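4.2 Demonstration at the Volluvville open day

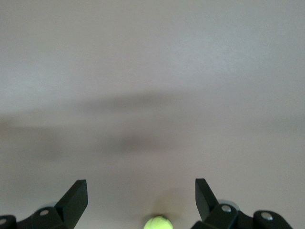
Figure 3. View from the wrist camera of the arm, with a tennis ball between the two open fingers.

The second part of the study took place during the open day in Volluvville, on a Wednesday in October. Visitors could stand behind a low barrier and follow the arm on a monitor, which displayed the same wrist view as in Figure 3. We selected a tennis ball as the main object - it is known to everybody, and its yellow-green color is easy to find against a pale gray surface.

Each demonstration lasted 30 minutes and was led by Marcelino Llorente, while Esperanza Cantero wrote down the questions of the visitors. In total, 846 visitors passed the stand, and the Sollia controller stored 1,924 grasp attempts. Attempts which the operator stopped by hand are not included in this number; with them the total is 1,966.

Many visitors asked how the arm can know where the ball is when only its upper part is visible at the lower border of the view, as in Figure 3. We explained that the controller uses the position of the ball relative to the two finger tips, and that a full outline is not necessary. A second frequent question concerned the wide, soft shadow on the surface. In the earlier tests at Prakier, such shadows had disturbed the detection of dark objects, and we therefore report the results for the ball separately in Section 4.3.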